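Clerilau Student Robotics
Tutorial 4: labeling wrist cam images for the kitchen task

Quick one before the next club session. Shalini asked for this written down so we stop explaining it over the top of the shop vac. You need: your club login, the shared folder, the label tool (we use Hjaltested, the web version, not the old desktop one). Gripper already calibrated, if not go do Tutorial 3 first.

Set up the counter, run the arm, then pull the wrist images off the card. Most of what you get looks like this, blur and all. 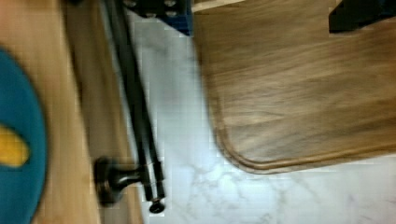
Page last changed: Jul 5, 2025 by Elsie Costigan

Step 1. Copy, don't move. Copy the whole run into your own folder. Hamish moved one in the spring and we lost it, so. Copy.

Step 2. Open the run in Hjaltested, New Project, pick "boxes" and not "outlines". Outlines take forever and the training script ignores them anyway.

Step 3. Throw out the hopeless ones. Rule of thumb: if you can't tell which way the target runs, delete it. A bit of motion blur is fine, keep those, the arm is going to see blur when it's working too. Don't be picky here, people spend a whole session on this step.

Step 4. Load the label list. File is labels_kitchen.txt. Don't type your own!! We had "cuting board" and "cutting board" as two classes for a month.

Step 5. Box the target first, then everything else big enough to matter. Counter gets no box. Parts of an object at the edge of the image still get a box, stop the box at the edge, don't guess where the rest goes.

Step 6. Save every few images. It does not autosave whatever the menu says.

A batch is 144 images. Split it with somebody, swap halves when your done and check each other's.

The hard part: overlaps 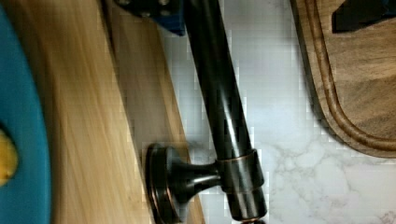
Overlaps are where the labels go bad, and bad labels are why the arm went for the wrong thing at the Stinddale meet. Boxes are allowed to cross, so let them. Draw each one to the full visible size of its object and don't trim it because another object is in the way. The faucet is a good one to practice on, it lies at a slant, so a straight box around it takes in a lot of marble too. Fine. Include the flange sticking out to the left, it's the same part, one box. Two cutting boards, light one and dark one, same class, separate boxes. The blue bracket is us, label it "gripper" every time or the model starts treating it as something to pick up.

Not sure what a thing is? Use "unknown" and put a note. Tayla goes through the unknowns and fixes the list.

Step 7. Export. Format is the second one in the dropdown. Set the split to 18 percent for validation, leave the seed alone.

Step 8. Drop the zip in the "ready" folder and put your name in the sheet. Heidrun starts the training from there, 3000 steps, takes most of an evening on the club machine so please dont play games on it.

If the export fails

- "missing class" means you skipped step 4. Reload the list, export again.
- Empty zip: you had a filter on. Clear it.
- Anything else, screenshot it and post in the vision channel.

Next: Tutorial 5, reading the loss plot (Shalini is still writing it)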